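Moving the plates: what happened to the people when Ditton's assay lab got an arm
Workplace Technology Project, final report
By Thiện Nghiêm

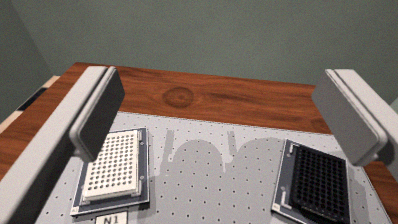 Figure 1. Simulator view of the plate station, white plate on the left, black plate on the right.

1. What I set out to do

My project was meant to be about throughput. I had a whole proposal written on it, with a nice little table waiting to be filled in, and then I spent my first morning at Ditton and came home with four pages of notes about people and one line about throughput. So I rang my supervisor and changed the topic. (Thanks again for picking up!)

Ditton is a contract testing lab. Food and water samples come in the front, results go out the back, and in between there's a lot of liquid being put into very small wells. Last year they decided to automate one piece of the job, the shifting of well plates between holders, and they gave the system the name Somus. The arm does the moving. People still do nearly everything else.

My question ended up being pretty simple. When you take the plate moving away from the technicians, what does their day look like afterwards, and do they like it better?

2. How I went about it

I was on placement from February, helping on the simulation side and sitting in with the bench staff whenever they'd have me. I did interviews, mostly over lunch, and I kept a diary. I also put out a short paper survey, which 25 people filled in. That was everyone on the two shifts who handles plates, plus the sample reception crew, who I included because they asked why they hadn't been.

The simulation side matters more to this report than I thought it would. Before the real arm is allowed to try a new layout, the layout gets built on the computer and the gripper is run through it there. Figure 1 is from one of those. The plates sit in dark holders on a perforated board, and the gripper's two fingers come in from either side. Everything in it had to be put there by someone, including the wood grain on the table, and I did get teased for how long I spent on the wood grain.

I should say up front that I liked working there, and I liked the people. I've tried to keep that from steering the results but you should know it.

3. The job before

Đức Văn trained me on the bench and he'd been doing plates by hand for years, so most of this section comes from him.

On a normal day a technician would take a plate out of its holder, carry it to the next station, seat it, check it was the right way round, log it, and go back for another. None of it is hard. On the busiest days the room got through 400 plates, though, and each of those gets picked up more than once. Đức told me the lifting was nothing and the staying awake was everything. Late in the afternoon you'd stand there with a plate in your hand and have no idea which holder you'd taken it from.

Turning a plate the wrong way round was the mistake everyone dreaded. If a plate goes in back to front, every result on it is assigned to the wrong sample and you may not find out until a client phones. People had their own tricks for it. One technician always kept her thumb on the same corner. Another talked to himself the whole time, just under his breath, and apparently still does it now that the arm is doing the carrying.

There was also a good side to it, and it came up in nearly every interview. Carrying plates got you walking. You went past other people's benches, you stopped for a second, you heard that the fridge was playing up again or that reception had a big load coming. I wrote "corridor news" in my diary on the first day and I kept using the phrase all the way through.

4. The job now

Now the technicians load the holders at the start of a run, tell the system what's where, and let it go. The arm takes each plate by its sides and moves it along. In between, people prep the next batch or catch up on the paperwork side, and when something stops, they sort it out.

The holders have become a big part of everybody's vocabulary. In the old setup a plate more or less sat where you put it. The arm isn't so relaxed about that. A plate that's riding up on a corner guide by a tiny amount is fine for a person, who'll nudge it without noticing, but it can be enough to make a pickup fail. So loading has turned into a careful little job of its own. You press the plate down, you feel for the corners, you look along the top. Đức reckons he can tell who loaded a run by where it stops.

Labels are the other thing. Each position needs a name that means the same thing to the computer and to the person leaning over it. The tag you can read in Figure 1 says N1, and I can't tell you how many conversations I sat through about names like that one. The bench staff had always called positions by what they were near ("window side", "the one by the bin"). It took a good few weeks for the official names to stick, and window side is still hanging on.

5. What the survey said

I won't go through every question, the sheets are in the appendix. The main things were these.

Most people said they were less tired at the end of a shift. That was the clearest result I got. Sore wrists came up a lot in the comments, as something that used to happen.

Fewer people said the day was more interesting. Here the answers split by shift in a way I hadn't expected. Mornings liked the change a lot more than evenings did. When I asked about it, the evening crew pointed out that the engineers go home at five, so if the arm stops at seven it's down to whoever is on. One of them wrote "I used to move plates and now I wait for something else to move plates" and underlined wait.

Almost everybody missed the corridor news. I'd left that question open, just a blank line asking if there was anything they missed, and I was ready for a pile of empty sheets. What I got back was names of people they don't talk to any more.

On job worries, I was told before I started that no positions would go, and none did while I was there. People mostly believed it. A few said they'd believe it after the next contract round, and I think that's fair enough.

6. The 300 run trial

Before the arm was given the evening shift, the team wanted 300 clean transfers in the simulator and then 300 on the real bench. I helped with the first lot and watched a fair bit of the second.

The simulator part was where I saw the most useful thing of the whole placement, and it was nearly an accident. Two of the technicians wandered over to see what was on my screen. I'd been changing the spacing between the holders and I was quite pleased with it. Đức took one look and asked how he was meant to get his hand in there.

He was right, I hadn't thought about a hand at all. I'd been thinking about how wide the fingers open and whether they'd clear the plate next door. But when a plate jams it's a person who reaches in and frees it, with a glove on, often in a hurry. We moved the holders apart that same afternoon. After that the bench staff were asked to look at each new layout before it went any further, and this became a regular thing, with biscuits.

I also think it changed how people felt about the arm. The ones who'd had a say in a layout talked about Somus as "ours". The ones who hadn't called it "the robot", or on bad evenings something I'll leave out of a student report.

A note on lighting too, for whoever takes this on next. The shadows in the simulator can be set however you like, and on the bench they can't. There's a lamp over the real station that throws a shadow across the board, and technicians lean over and add their own. If you're going to test anything that relies on a camera, get the lamp right early – I left it until the last fortnight and had to redo a week's work.

7. What I'd tell the lab

I gave Ditton a shorter version of this section and they've been very decent about it.

Put someone on call for evenings. It doesn't have to be an engineer on site, a phone number that gets answered would do. This was the top request by miles and it's the cheapest thing on my list.

Count loading as skilled work. At the moment it's written down as "prep" and new starters get ten minutes on it. The experienced people are very good at it and it deserves proper training time, with one of them teaching.

Keep the layout reviews going after the project money runs out. They only take half an hour.

Find another way for people to bump into each other. I don't have a clever answer for this. Someone suggested moving the kettle, and I put it in the report because it was the suggestion that got the most nods.

8. Things I'd do differently

I'd have surveyed people before the arm arrived. I only have their memories of the old job, and memories of a boring job can go either way once it's gone. My supervisor flagged this early on, and there wasn't much I could do by then.

I'd also have spent more time with the evening crew. I did five evenings in total, which isn't enough when they turned out to be the ones with the most to say. And I'd have learnt everybody's name for the holders before I started labelling things in the simulator, as I had to rename the lot halfway through.

The survey sheets, interview questions and layout drawings are in the appendices. Đức has read the parts about him and asked for one change, which I made. It was about the biscuits.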